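Week 5: Teaching by Hand, Teaching by Remote

Okay, so last week I promised we'd get away from the math and start showing the arm what we want. You can grab the arm and guide it through the task yourself, or drive it from the leader arm across the bench. I like the second one better (your hands stay out of the camera view!), but try both before you pick. 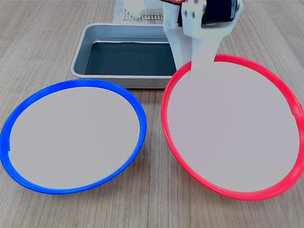 Each pair records 50 demos, and please start every one from the same rest pose. Move slower than feels natural. Cosmin Coman rushed his whole first set last year and had to redo it, poor guy. Save everything to your Lernis folder as you go, bad takes too.
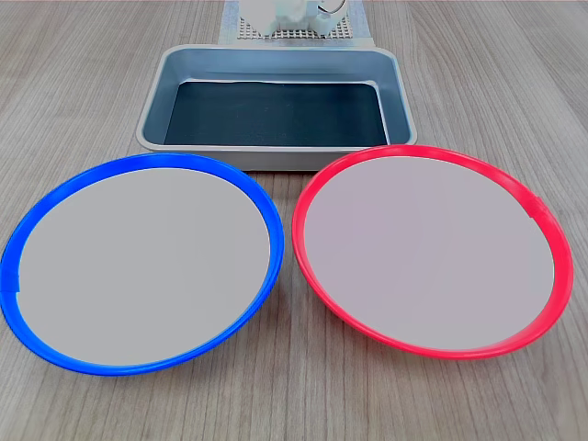 How long should one demo be?

Aim for 100 time steps or so many fewer as the task allows, and stop at 120 even if you're not done.

Bring your logs to Latifa Ait Ali's lab hour.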